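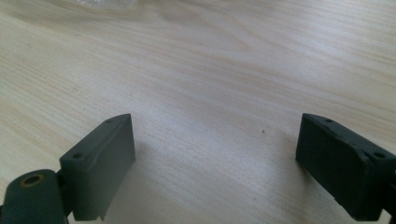
About the Wiris Group

We're a small robotics research group in Burnport, and we're a little obsessed with how robots learn to pick things up! Wiris started as a side project at Overgaard, and it grew into a lab of six people with one big question: how much can a robot learn from a person simply holding the gripper and doing the job by hand?

Quite a lot, as we're finding. Our method is called Wirnus. A person carries out a task with a handheld gripper, the camera on it records every grasp, and we train the robot on those recordings. The twist is in what we keep. Wirnus looks for the moments just before the fingers close (the slowing down, the small sideways corrections) and gives them extra weight in training.

Our current set has 2,456 recorded grasps. When we trained on only the 1,210 with the clearest corrections, the robot did as well on our tabletop tests as it did with the full set. We ran it again from scratch and got the same result, and yes, there was cake.

Thin, floppy objects still give us trouble, and that's what we're working on now.

Aoi Nishimura leads the group and loves hearing from students, so write to her if you'd like to visit the lab or try the gripper yourself.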